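Chapter 9
Boxes, Bins and the Space Left Over

Drop a few blocks into a bin and you have already started a geometry problem.
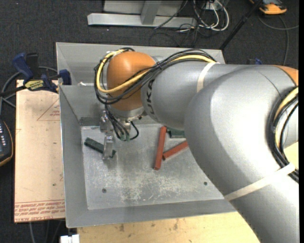

Packing is just common sense, one student at Wekurness College told us before we had opened the book, and you don't need a chapter on it because you can see when a box is full. It's a fair point, and we have a soft spot for it. Most of us can load a car boot or a lunch box without writing anything down. But "full" turns out to be a slippery word. A box can be full in the sense that the next block won't go in, and still hold a surprising amount of air. Where does that air hide? How much of it could we get back by turning one block a little? These are lovely questions, and by the end of the chapter you'll be able to answer quite a few of them with a pencil and a ruler.

Go back to the four rectangular blocks on the floor of the grey metal bin. The long brick-red one stands nearly in line with itself, so to speak, leaning only slightly to the right at its top, while the dark green one lies on a diagonal with one end near the left wall. A block gives up none of its own area when it is turned. It covers exactly as much floor on a slant as it does square to the wall. What changes is the shape of the floor around it. Slanted blocks leave triangles, and triangles are very hard to fill with rectangles!

So we need two measurements. The first is the covered area, found by adding up the floor under every block. The second is the usable area, meaning the floor where another block of a given size could still be laid flat. In Section 9.1 you'll find that the two don't add up to the whole floor, and the missing piece -- we call it the lost area -- is what the rest of the chapter is about.

A quick taste before we begin. Suppose a tray is 700 mm long and you are laying blocks across it, side by side, each 40 mm wide. Seventeen blocks take up 680 mm, and you are left with a strip 20 mm wide at the end. No eighteenth block will lie flat in it, however politely you ask. Now push the first block over so that it sits at an angle. Do you still fit seventeen? Make a guess and write it in the margin. We'll come back to it in Section 9.3, and it's good fun to see how far off your first guess was.

What you need

Squared paper, a ruler marked in millimetres, a protractor, scissors, and a shallow box or tray with straight sides. If your school has the Allia block set, use the long blocks and leave the cubes in the tub for now. Strips of thick cardboard work just as well -- cut them carefully, as a strip that is 2 mm too wide will spoil the count by the time you reach the far wall.

Before you start

You should be comfortable with the area of rectangles and triangles, and with Pythagoras' theorem (Chapter 6). If the theorem feels rusty, try the review set at the back first.

Words to watch for

Footprint: the part of the floor a block covers when it is lying still.
Clearance: the gap between a block and the nearest wall, measured at the narrowest place.
Lost area: floor that is uncovered but too small or too awkward in shape for another block.

Warm-up

Put four strips in your tray without lining them up. Trace around each one, take them out, and shade the floor you think is lost. Then lay the same four strips neatly along one wall and trace them again in another colour. Keep both tracings. The Potwood and Salazar problems in Section 9.2 start from them, and you'll want to compare yours with the person's beside you.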